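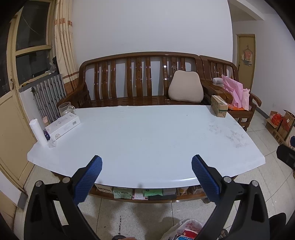 The jaw linkage on the hand gripper is now at its third revision and I am going to stop changing the geometry for a while. Revision one had a single pivot per side and the pads toed in as they closed, so anything wider than a matchbox was pushed forward out of the grip. Revision two fixed the toe-in and introduced slop. The current version has two screws visible on each black arm, with the blue textured pads at the tips, and it opens wide enough for most of what ends up on a coffee table. A kitchen-roll-shaped cylinder is near the upper end of what I want it to hold, and a jar with a handle is a good deal more awkward than its size suggests. A flat box lying on its side is the worst of the lot, for reasons given further down.

Background for those arriving from the motor controller posts: this is the hand-held half of the Ido project. The tool has the same jaws as the arm on my bench will eventually have, but a person squeezes it. Working the jaws by hand lets me find out what they can and cannot pick up before I spend any more evenings on the drive. The arm itself has been in bits since I found a cracked bearing housing in the second joint.

Arms

Printed in black PETG, four perimeters, 60 per cent infill. I tried 100 per cent on one pair and could measure no useful difference in stiffness at the tip, only a longer print and a slightly bowed part. The arms are printed flat so that the layers run along their length. An earlier pair was printed on edge to save support material and one of them split through the pivot hole the first time I squeezed hard.

The pivot holes are printed undersize and reamed. I did this by hand with the reamer held in a tap wrench, which gives a better result than a drill and takes very little longer. Each screw passes through a plain bronze bush. The bushes came from Bilgin, who sell them singly, and they were the only supplier I found whose flange was thin enough to clear the inner face of the arm. Tighten until the joint binds, back off a quarter turn, and put a small amount of threadlock on the nut. Without threadlock the screws walk out over an afternoon of use. I have lost one under the workshop fridge and do not expect it back.

Pads

The pads are cast in a two-part polyurethane of moderate hardness. The mould is printed, and the fine grid on the face comes directly from the mould. I had assumed the grid would be lost in the printing noise, but with a small nozzle and a coat of release wax it comes out cleanly enough. The blue is pigment. Unpigmented pads went an unpleasant yellow within weeks and I could not see when they were dirty.

Dust is the main enemy. A clean pad will lift a glass jar with very little squeeze. A pad that has been dragged across a dusty surface a few times needs noticeably more, and on glossy card it may not hold at all. Wiping with a damp cloth restores it. I had planned to cut deeper grooves to give the dust somewhere to go, and made one set, but the ridges folded over under load and the grip was worse.

Flat boxes

The pads meet the object at an angle when the jaws are wide open and only come parallel towards the middle of the travel. For a box lying flat, gripped across its longer side, that means the lower edge of each pad touches first. The box then tips or slides. Gripping across the shorter side works if it can be reached. I considered a floating pad on a pin with a weak return spring, and have drawn it, but it adds two parts per side and another place for slop. It is in the drawer with the other drawings.

Force

I measured squeeze at the tips with a kitchen scale and a printed block, which is crude but repeatable. A comfortable squeeze gives a reading of 700 grams. A determined one goes well past that, and the arms begin to flex visibly. The return spring takes a share of the effort throughout the stroke. The first spring was much too stiff, and my thumb was sore after one session. The replacement came out of a broken Pedalum bicycle stand and has the right rate by luck. I have since wound a copy in piano wire that is nearly as good.

Weight

The complete tool without any electronics weighs 117 grams more than revision two, nearly all of it in the bushes, screws and thicker arm roots. I can feel the difference when reaching low shelves, where the wrist is bent and the weight hangs forward. Moving the handle back would help the balance but makes the whole thing longer, and it already knocks into table legs.

Remaining work

The nuts on the inner faces stand proud and catch on plastic bags. Recessing them is a small change to the model and I will do it on the next print. The handle wants a rounder edge where it meets the palm. The bearing housing for the arm is to be machined at the Drumville workshop, where the lathe is booked solid until May, so the bench arm will not move before then. Files for revision three are in the usual place, with the pad mould as a separate part. If you print the mould, check the scaling. I once had my slicer set to shrink everything for a different plastic and cast four pads before noticing that none of them fitted.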